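Storing Hand Tools in a Shared Workshop
Project report by Imogen Pilkington and Rizwan Bhattacharjee
Tutor: Terence Fairclough

When we first chose this project we thought it would be a quick job with a tape measure and a few hooks, and I must admit we were a bit too cheerful about that. The Sowerby workshop has been used by so many year groups that the tools had drifted all over the place, and it took us most of December just to agree on what belonged where. Rehema Rotich very kindly let us have her old inventory, which ran to 200 entries (some of them crossed out and then written back in again!), and we worked from that for the first part of the survey.

We decided to keep to striking and cutting tools, which left us with 38 to sort out. Each one was given a label, a place to live and a short note on its handle and head. 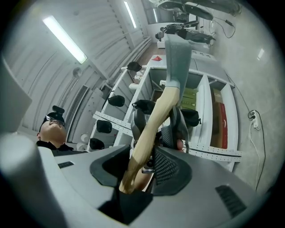 Hatchets gave us far more trouble than hammers did, and we ended up rewriting their page of the guide 2 times. A hammer will hang happily from almost any pair of pegs, but a hatchet is top-heavy and wants to swing round. Ours has a light wooden handle with no finish on it that we could see, and a broad, wedge-shaped metal head, so we had two things to think about – how to support the weight, and how to look after bare wood. Rizwan wanted to oil the handle straight away, while I thought we should ask first, and in the end we asked.

For the rack itself we drew a slotted shelf at waist height, with the head resting on top and the handle hanging down through the slot. Grigoris Sotiropoulos went over our drawing with us and suggested a lip along the front edge, which we were very glad to add. The cutting edge should face the wall, with a cover on it whenever the tool is put away.

We still have the chisels to do, and the labels need a stronger glue.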